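Dia aberto na Senthorpe: a célula dos chicotes elétricos

Em julho a Senthorpe abriu a sua oficina ao público e eu fui com dois colegas da Larell. Chegámos às 10 horas e ficámos até ao almoço. Não sou especialista em robôs, trabalho com cablagem, e por isso as minhas notas são mais sobre os fios do que sobre os braços.

A visita começou numa sala pequena, com café e uma apresentação curta. Explicaram que o projeto se chama Gokex e que já fizeram mais de 2000 tentativas de pegar chicotes soltos numa caixa. Querem chegar a 3000 antes do inverno.

Depois passámos à célula. Os cabos são moles e enrolam-se uns nos outros, e para mim foi a parte mais interessante do dia. O grupo da Skinner, que veio connosco, fez muitas perguntas sobre os conectores. Cada demonstração durou 20 minutos e houve 2 antes do almoço.

Chicotes de fio azul e branco torcido, com os conectores pequenos, na caixa amarelo-alaranjada. Entre os dedos da garra está a manga clara que junta os fios do chicote maior.

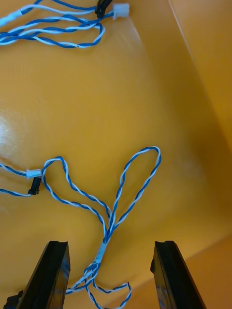
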